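Doigts quadrillés Pestero P-14 : notre avis après deux semaines de chaussettes

Par Maite Moya, atelier de prise en main, Jandus

Référence : P-14 — vendus par paire, noirs
Pastilles de rechange : lot de 39
Prix de la paire : 200 € hors taxes
Disponibilité : en stock, réassort prévu en septembre

Je vais être directe, je n'attendais pas grand-chose de ces doigts. On avait déjà les Gilmartin au catalogue, tout le monde les connaît, et changer de doigts veut dire refaire les réglages d'ouverture et râler un bon moment. Et puis Radomir Radonjić m'a posé la boîte sur le bureau en me disant « essaie avec du textile », alors j'ai essayé avec du textile !

Les pinces métalliques

J'ai commencé par le plus pénible, les petites pinces à ressort suspendues à un séchoir. Du chrome bien lisse, une languette étroite et un corps qui pivote dès qu'on l'effleure. Avec les Gilmartin je devais serrer beaucoup (et ça finissait souvent de travers). Avec les P-14 je baisse la consigne de force d'un cran et je viens prendre la languette à la verticale, juste sous la boucle. Comptez quand même une bonne matinée pour trouver la bonne hauteur d'approche.

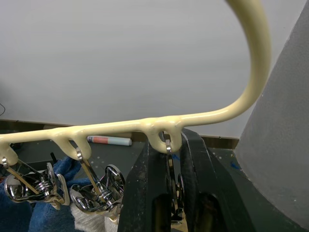 Le linge suspendu

Pour une chaussette accrochée, c'est l'approche qui fait tout. J'arrive par-dessous, doigts grands ouverts, et je remonte doucement jusqu'à avoir le talon entre les deux pastilles. Si on ouvre trop peu, le bout du doigt pousse la maille et tout se balance — il faut alors attendre que ça se calme, et c'est long quand on enchaîne les essais.
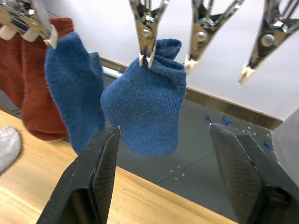
Côté commande, j'ai tout fait avec le contrôleur Andska de l'atelier, sans toucher au micrologiciel. Le profil livré avec les doigts se charge tel quel. Hanna Kuzmenko, qui préfère écrire ses propres courbes de serrage, a gardé le sien et n'a pas vu de différence gênante.

Le linge à plat

Sur une table en bois clair, je m'attendais à ce que les bouts biseautés accrochent le plateau. Je descends donc par paliers, je laisse un petit jeu de chaque côté du tricot et je ne ferme qu'une fois en bas. Les grosses mailles passent très bien, les bords repliés un peu moins. 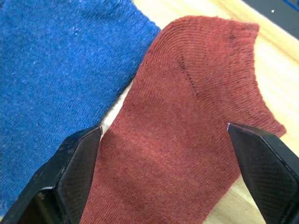
Doigts écartés de part et d'autre du tricot rouge, pastilles quadrillées face à face.

Les mailles fines demandent plus de patience. Je ferme lentement, en deux temps, en visant le milieu de la jambe et pas la pointe. Edgardo Baluyot a repris mes réglages sur son poste et il ferme encore plus doucement que moi, à vous de voir selon votre cadence. 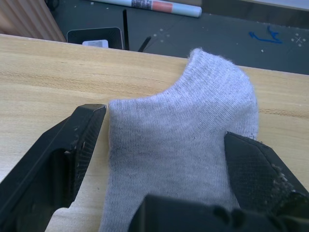

L'entretien, maintenant : une brosse souple, à sec, et c'est tout. Les peluches aiment le quadrillage, pensez à y passer en fin de journée. Pas de solvant sur les pastilles, Kyu-ri Ha a essayé sur une vieille paire et elles ont gondolé.

Ce que j'aime moins : les vis de fixation sont minuscules, et la notice n'existe qu'en version dépliante, imprimée très petit. Pour des pièces rigides et lourdes, je resterais sur les Gilmartin.

Pour commander, indiquez la référence P-14 et le modèle de votre pince. Les pastilles se commandent à part, sous le code 1869.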